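The first swim season with the new cover

I promised a report once the season was over, and it has been over since October, so this is a late one. Sat 25 January and I'm finally at the kitchen table with the notebook, a pot of coffee and a pool I can't see because there's snow on top of it. Good time to write about swimming!

If you're new: we have an in-ground pool, kidney shaped (I didn't choose the shape, it came with the house), and until last spring we covered it with whatever the previous owners had left in the shed. That was a blue bubble sheet so brittle that little discs of plastic came off every time we pulled it. I spent more time fishing those out of the skimmer basket than I spent in the water. Last April I threw it out and ordered a proper one from Pelkonen, the heavy kind with the reinforced edge, plus a Jirkari reel to roll it up on.

I love this cover. I really do. I know that's a strange thing to feel about a sheet of plastic, but I've been telling everyone at work and they are being very kind about it.

Fitting it took two evenings. The sheet comes as a rectangle and you float it on the water, bubbles down, and leave it to relax in the sun before you cut anything. I was impatient and wanted to cut the same day. My neighbor Toivo Juntunen talked me out of it over the fence, and he was right, because by the next evening the folds had dropped out and the whole thing sat differently around the steps. Then it's just scissors and nerve. I cut a little outside the waterline all the way around and went back for a second pass. There's one spot by the ladder where I took too much off and you can see a sliver of water the shape of a banana. It bothers me every single time.

The reel was more of a fight. The instructions assume your deck is level, and mine slopes toward the lawn, so the tube wanted to roll downhill on its own. I put rubber wedges under the wheels on the low side and now it behaves. Also, the straps that hold the sheet to the tube should all be the same length before you start rolling. I had one short and the cover wound up like a crooked ice cream cone. Took it all off, started over, and it's been lovely ever since - one person can roll it back before breakfast, and that person is usually me in a bathrobe.

So, did it make a difference? For us, a big one. The old routine was to heat all day, lose it all night, and grumble. With the new cover on every evening the morning temperature was close to where we'd left it, and I stopped running the heater on weekdays entirely from the end of June. I didn't keep proper records of the energy use, so I won't pretend to have a number. What I did write down was the top-up water, because the hose has a little meter on it, and we went 6 weeks in midsummer without adding any at all. That never happened before. Less water in means less chlorine in, too, and the test strips were boring for most of July, which is exactly how I like them.

Things I'd do differently. I'd buy the white top sheet for when the cover is on the reel, because sun on a rolled-up bubble cover is hard on it and I was using an old bedsheet with clothespins. I'd rinse it more. By August the underside had a slippery film on it, and I had to spread the whole thing over the lawn and go at it with a soft broom, which flattened the grass and annoyed the dog. And I'd be stricter about leaving it off for a day after shocking the pool. I was careless about that twice and I think the bubbles near the deep end look a bit cloudy for it. Could be my imagination.

Next project is the pump. Ours is an old single-speed Eltano that sounds like a truck idling behind the hedge, and I've been reading up on variable speed ones. The Bultum looks nice and would fit the pipes without much replumbing, though it's over my budget - I set myself a limit of 1000 for the whole job, fittings included. If anyone has swapped one out themselves, please tell me how bad the unions were. I'm excited about it already and there's ice on the skimmer lid.

Now I'm off to shovel the path to the shed.

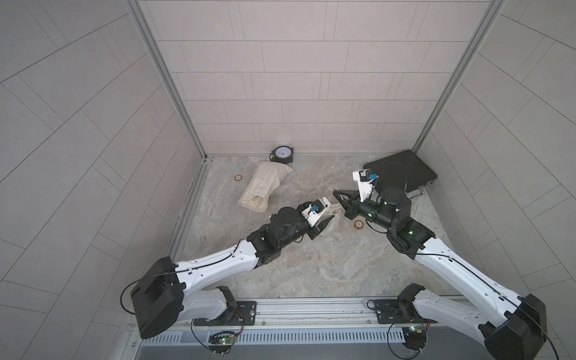
Eetu Hakala: We did the pump swap two summers ago and the unions were the easy part, it was the old glued elbow right behind the pump that gave us trouble. Leave yourself enough straight pipe to cut twice. And turn the speed way down at night once it's in, ours is so quiet I go out and put a hand on it to check it's running. What did you do about the cover over winter, leave it on the reel or bring it inside?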